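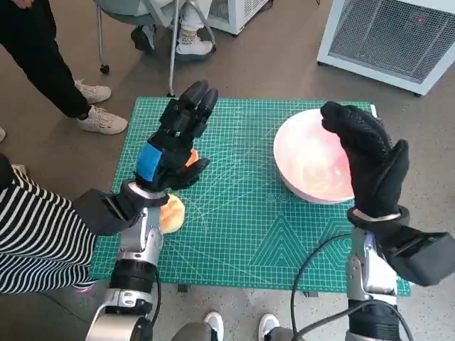
Gloved hands over the cutting mat, with the bun and the bowl.

Tastow Glove and Cover Kit for Arms and Grippers
Item 3083

Hi, I'm Burgi Sutter, and I put this kit together after one too many arguments over what a "covered" robot hand means! Some shops pull a glove on and call it a day. My own rule is stricter: cover the hand, check what the cover does to the grip, then write both down before anyone works close by.

What you get
Two black knit gloves with a dotted grip, one blue padded cover for a gripper finger, a pack of 16 blue bands, and the rule card (more on that below). The gloves come in one size, and the Silov wrist clip is sold separately.

The rule card
I wrote the first version in February and the folks at Gill have been marking it up ever since. These are the house rules I'd want on any floor:

1. Mark out the work spot. A cutting mat on the floor is fine by me, and a printed grid makes it easy to put things back where they started.

2. Agree on where people stand before power goes on. Shoes, chair legs and casters all count, and so do sleeves if you like to lean in (I do, guilty).

3. Look over your cables. Any loop hanging from an arm gets checked at full reach, both sides.

4. Check the padding on the gripper fingers. Run a thumb along the blue cover with the power off. Wrinkles I can live with, but a rough or frayed end goes in the log, and a loose piece means you swap the whole cover.

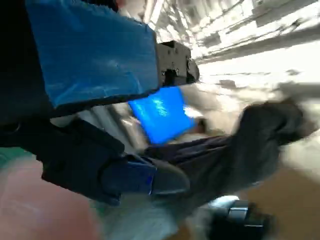 How long does it last?
I tell people to swap covers at 2000 grips or sooner if the log says so. Gloves get 50 shifts from me, tops. If you handle food props like buns, keep a separate pair for them and please don't mix the two!

Ordering
Kits ship from our Wudcombe store. The card was last revised Sun 25 October, so if yours is older, send me a note with your order number and I'll drop a new one in the mail (no charge). Spare bands can be added at checkout.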